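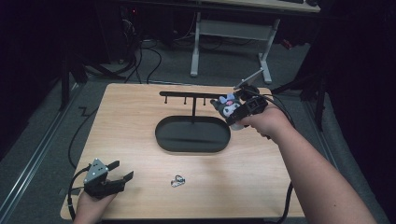 Issue 30, page 2

28 Apr 2018
By the Prolstead press office

PROLSTEAD ADDS SMALL-ITEM DISPLAY STAND TO ITS TABLETOP RANGE

Prolstead has added a hook-and-tray stand to its range of tabletop storage for homes and small shops. The stand is intended for light articles which are normally kept in a drawer or a bowl: keys, necklaces, bag charms, key rings and small plush toys with a hanging loop. It goes on sale to trade customers today and will reach retail shelves in September.

The stand is finished in black and has three main parts. The base is a flat, rounded oval tray with a raised rim. A single thin post rises from the back of the tray at its centre, and a long horizontal bar is fixed across the top of the post. Short hooks hang from the bar. The tray has a smooth matte interior and can be used for items without a loop, such as rings, coins or earrings, while the hooks carry the remainder.

Placing the post at the back leaves the front of the tray clear. Articles on the hooks hang over the tray, so that anything which slips off is likely to land inside the rim. Prolstead advises users to put the heavier articles close to the post and the lighter ones towards the ends of the bar. The load should be shared between both sides where possible.

The hooks are supplied separately from the bar and are fitted by the user. They may be spaced evenly along the full length or grouped on one side. Grouping them from the left end to the post leaves the right half of the bar free for wider articles, including soft toys, which tend to push against their neighbours when hung close together. A plush character with a hood and ears, for example, takes up more width at the head than its loop would suggest, and should be given an open stretch of bar.

The maximum load for the whole stand is 700 g. This figure applies to the articles on the bar only and does not include the contents of the tray. It was set by Gudura, which carried out the load and tipping checks on behalf of Prolstead. The checks were made on a level wooden tabletop, with the load moved along the bar in steps from the post to each end. Results for glass and stone surfaces will be added to the product sheet when the work is complete.

The stand should be used on a flat, firm surface. It is not suitable for use directly on carpet, where the pile may allow the tray to rock. It should be kept back from the edge of the table, with enough room at both ends of the bar for a hand to reach in and lift an article off its hook. Bags, coats and umbrellas must not be hung from it.

Cleaning is by dry or slightly damp cloth. Abrasive pads will mark the matte finish inside the tray. The hooks can be taken off for cleaning and put back in any order.

Trade orders will be handled by Lemieux, which already distributes the Prolstead letter rack and desk tray. The minimum trade order is 10 units. Orders from shops which have held a Lemieux account for less than a year are subject to the usual credit terms. Returns of unopened stock are accepted within 30 days of delivery.

Stands will be packed and dispatched from the Prolstead site at Govdale. Each carton contains the tray, post, bar, hooks and a printed assembly sheet. The sheet is also available on request to shops which assemble display models in advance. Replacement hooks will be sold in bags from September, and may be ordered together with the stand or on their own.

Product sheets, trade price lists and carton dimensions can be obtained from the Prolstead press office at Govdale. Shops wishing to receive a display unit should apply through Lemieux, quoting the account number and delivery address.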